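Print this message | E-mail this message to a friend

From: Hema Thampi
Date: Sunday, August 11, 2019
Subject: Re: The patch on Kinilstead, again

> The patch has been on the list since July. I walked over on my way to
> the bakery and in my opinion it is fine. It is a patch. It does what
> patches do. Could we please talk about the gates instead, as the people
> on the Fudham side have been asking for paint advice all summer and all
> we ever send them is road surface.
>
> Du Plessis

Well, I would love to talk about gates. I have 451 unread messages in my list folder and I'd guess most of them are asphalt, so believe me when I say I share the pain.

But I did promise to answer the patch question, so let me do it once and then we can move on to paint.

The city says a worn spot and a repaired spot are logged differently. If it's worn, it goes in the resurfacing queue. If it's a repair, it goes to whoever did the repair, and they get to come back and look at it with their hands in their pockets. I called twice and got one answer each way. The reference number is 832 if anyone wants a turn on the phone. Bring a sandwich.

Du Plessis, I don't agree that it's fine. It's a lot paler than the road around it and it's rough, and my bike basket has opinions about rough. I do agree it isn't a pothole, and whoever wrote "crater" in the subject line last month should go and look at a crater.

As for the sidewalk, the cracks are faint and I'd leave them off the request. We have a history of asking for everything and getting a brochure.

Gates, then. Anyone with tall metal bars, please wash them before you paint. The Flondis primer some of you bought in bulk needs a clean surface, and it says so on the can in letters even I can read without my glasses. Brick pillars don't need anything. Please don't paint the brick. I will say it again in the fall.

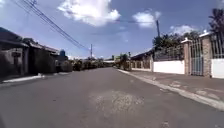
Kinilstead Block Club, Streets and Sidewalks

White walls are a separate headache. They look wonderful in full sun and show every soccer ball by the weekend. If you have one along the sidewalk, keep the leftover paint and write the color on the lid, and write it somewhere the paint won't run over it. I have two cans in my garage marked "white" and they are not on speaking terms.

Send gate questions to the list and asphalt questions to Du Plessis.

Hema

Print this message | E-mail this message to a friend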